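Workshop notebook, Tuesday, September 15, 2026
Knee shell, version 4, and the matter of the left hip

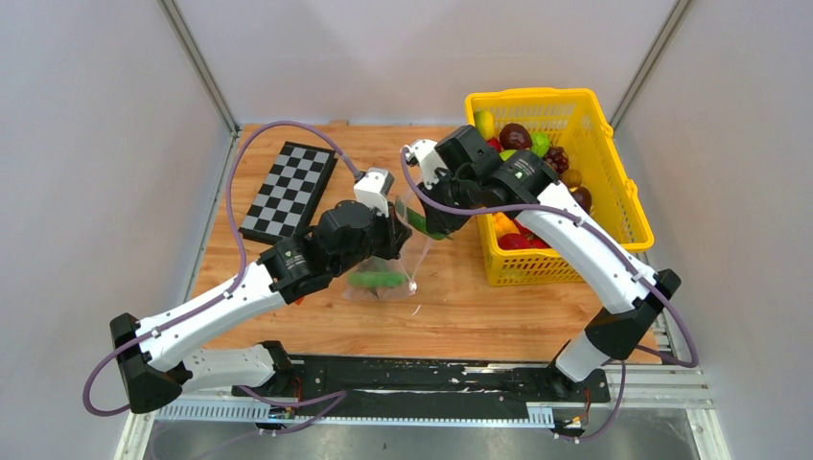 Spent the morning on the wheel carrier for the left knee. Version 3 cracked along the same line as version 2, so I can at least claim consistency. Version 4 has a wider lip and a fatter radius where the strap slot meets the shell. Weight went from 171 grams to something I forgot to write down before bolting it on. Will unbolt and weigh it. (Meifang, if you are reading this, yes, I know.)

Wheels: the soft Clamari set grips beautifully and wears like an eraser. The hard Seten set lasts forever and steers like a wardrobe. Luminița wants soft on the forearms and hard on the back plate. Tin-yau wants the opposite. We will try Luminița's way first, as she is the one who has to lie on it.

Straps: Nélida restitched the hip harness in the small size. It fits Veronica properly at last, no bunching under the ribs, and she can get into a full tuck without swearing. The large still rides up. I suggested a crotch strap and was met with silence, then with a list of objections in order of importance.

Back plate: two of the axle bolts had walked out again. Thread locker on all of them this time, including the ones I swore did not need it. Torque wrench has gone missing. Last signed out in April, in handwriting that looks a lot like mine.

Winoteck sent the new bearings, 700 of them, against an order for 351. The invoice agrees with the box and the order agrees with me. Have written to them politely. In the meantime we are rich in bearings.

Hill test: pushed back, wet road. Veronica did three slow passes on the flat yard instead, belly down, then on her back. Left hip still drags a touch on the turn-in. Could be the plate angle, could be Veronica, who says it is the plate angle.

To do
Weigh v4 knee
Shim left hip plate, try one washer before getting clever
Ask Jenkins for a price on a second mold
Large harness, again
Find torque wrench, or confess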